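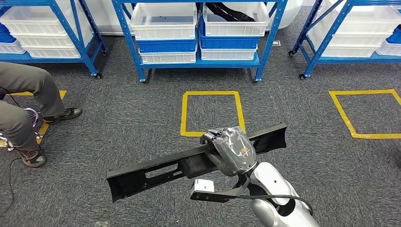
Repairing a cracked bumper cover vs. buying a replacement

gravelpit_40
The cover on my Vivetti wagon has a crack 13 inches long under the license plate, plus one broken mounting tab on the passenger side. The body shop wants $1281 for a new cover, painted and fitted. The car has a lot of miles on it and I don't plan to sell it. Has anyone here fixed a crack that size and had it last? I have a garage, a heat gun and a cheap soldering iron. I have never welded plastic.

torquenotes
Start by taking the cover off and looking at the back. There will be a material code molded in somewhere, usually near one end. If it says PP or PP+EPDM, you can weld it with matching rod. If it says something else, buy rod for that. Most failed repairs I see were done with the wrong rod.

Wash the back with dish soap first. Road film will ruin the weld.

gravelpit_40
Got it off this afternoon. Four screws along the top, the rest were push clips, and I broke most of those. Code is PP+EPDM.

mossback
You can do this with hot staples. Melt them across the crack from the back, one every inch or so, then snip the legs. I did the rear on my old hatchback that way and drove it until the transmission quit. Drill a small hole at each end of the crack before you start or it will keep running.

torquenotes
Staples are fine as reinforcement. I wouldn't use them alone on a crack that long. The plastic between them still flexes and the paint opens up by the first cold spell. V-groove the crack, fill it with rod, then put staples or stainless mesh over the back.

mossback
Mine went through more than one winter. Paint never opened up.

torquenotes
Then yours was in a spot that didn't move much. Under the plate it gets pushed every time you touch a parking block.

hallway_lamp
I'll go the other way and say don't fix it. By the time you buy rod, mesh, filler, adhesion promoter, primer and color, you have spent a good part of what an unpainted aftermarket cover costs, and you still have a repaired cover. I bought one from Gezer for my sedan. Fit was okay after I trimmed the fender ends. One tab needed the hole opened up with a file.

gravelpit_40
What did you do about paint?

hallway_lamp
Left it black. It's the lower part only and most people think it came that way.

stub_axle
Gezer covers are hit and miss. The one I got had been folded in the box and the corner never came back, even after a day in the sun and a lot of heat gun. If you order one, unroll it and lay it flat the same day it arrives. Measure the distance between the outer tabs against your old part before you throw the box out. They will argue with you about a return without the box.

Also check the salvage yard. A used cover in the right color beats both options, if you don't mind scratches.

gravelpit_40
Yard had nothing from my years. Two of them had worse cracks than mine.

wrenwheel
About the broken tab – that matters more than the crack. If the cover isn't held at the side it sags, and the gap at the fender starts flapping at highway speed. Flarnik sells a tab kit, flat pieces of PP you weld on and drill yourself. You can cut the same thing from an old bumper for free. Ask any body shop for a scrap piece. Mine gave me half of one and I'm still using it for filler rod.

mossback
Seconding the scrap. Cut it in strips with tin snips. Check the code on it first.

gravelpit_40
Update. I practiced on a scrap piece for an evening, and the first welds were bad. I was going too hot and the plastic turned brown and bubbly. Turned the iron down and it went better. Grooved the crack, filled from the back, mesh over it, flipped it, and filled the front. Tab is welded on and drilled. Sanding tomorrow. I ordered the Joltar flexible filler because the local store only had the regular kind.

torquenotes
Good choice on the flexible filler. Don't skip the adhesion promoter or it will peel in sheets.

hallway_lamp
Post again in December and tell us if it held. I still think you should have bought the new one.

gravelpit_40
Will do. Clips cost more than I expected, by the way. Buy the bag.

Comments

rustbeltkay – 7 May 2023
The part about finding the code on the back helped. Mine says TPO. Can I use the same rod?

torquenotes
PP+EPDM rod will usually take on TPO. Test it on the inside edge first.

dlr_ferry
Does the cover need to come off for a crack at the corner? I can reach the back of mine through the wheel well.

stub_axle
Take it off. You can't clean it properly from there.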